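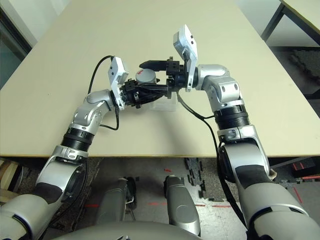

Marked Lids: A Small Gallery

Screw caps are easy to use until several people share the same shelf of jars. One person closes them hard, another leaves them half a turn short, and the third turns the wrong way first and then turns harder. At Cita we keep dry goods, fillers and powders in screw-top jars, and over the past year we have been putting red marks on the tops of the lids.

Red on gray

The top of a gray lid is a good place for a mark. Red shows up well on it, even from across a large beige table like ours. We tried blue first and it looked fine up close, but from a few steps away it was just a dark patch.

We put the mark on the flat top and leave the side alone. The side is where the hand goes, and anything drawn there wears off by October if you start in spring. A mark on top also stays visible when jars are stood in a shallow box, which is how most of ours are stored.

For anyone who wants to do the same:

Wipe the lid with a little rubbing alcohol and let it dry fully. Powder gets onto everything and the ink will not hold over it.

Draw with a paint marker, medium tip. Ordinary felt markers fade and rub off on fingers. Stickers are all right for a few weeks, but the corners lift.

Use one color for one meaning. Red is for direction on our shelves and nothing else. Contents go on a paper label on the body of the jar, in black.

Leave the lid off the jar while the paint dries. Babar Bangash put his straight back on and carried it by the top, and his thumb is still in the paint.

We buy replacement caps from Soomro, order number 2548, and they come plain. Check the thread before you mark a batch. We have two jar sizes that look alike, and the cap from one will sit on the other and turn for a while without ever closing – it just rides over the thread. The mark does not help with that. A short line of paint on the inside of the cap tells us which size it is.

Which way the arrow goes

We use a curved arrow instead of a word. Words have to be right side up to be read quickly, and a lid stops wherever it stops. A curved arrow means the same thing from every side of the table.

Clockwise, seen from the top, is the closing direction on a standard thread, and all our jars have a standard thread. If you would rather mark the opening direction, that works too, but pick one and keep to it on every jar you own. Mixed shelves are worse than unmarked ones.

The ribbed rim matters more than the mark when it comes to getting a cap off. Smooth caps look neater and are a nuisance with dusty hands. When we replace anything now, we get ribbed.

The bodies of our jars are less important. Clear plastic lets you see how full a jar is when it is new, and it goes cloudy after enough powder has been scraped around inside. Warm water and a soft brush help. Scouring pads make it worse and the scratches then hold more of the powder. A cloudy jar is still a good jar, but it needs a better label.

Clear plastic jar with a pale gray screw-on cap, ribbed around the side. The red curved arrow on top points clockwise. There is something cloudy and white toward the bottom.
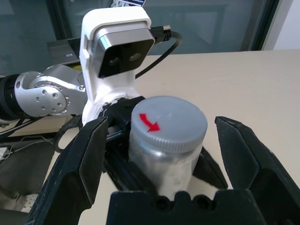 Kausar Memon thinks the arrow should be larger still and run nearly the whole way around the lid, with the head drawn solid so it cannot be mistaken for a plain curve. We may try it on the next lot. The difficulty is that a full circle drawn by hand comes out wobbly, and a small stencil cut from a folder cover would be needed for the inside edge.

A set of spare lids is on the low shelf at Setilon for anyone who wants to practice before marking their own.

Comments

Adebayo Idahosa
Do you reseal the paint with anything? Mine came off in flakes after one wash.

Nadja Imhof
We don't. Was the lid sanded? A very light rub with fine paper before the alcohol helped on our shiny caps. The matte ones took paint as they were.

Asif Arain
I mark the opening direction. The people who borrow from me only ever have trouble getting in. Closing they manage.

Adebayo Idahosa
Not sanded, no. Will try that, thanks.

Contact | © Cita | Page updated 28th August | Back to top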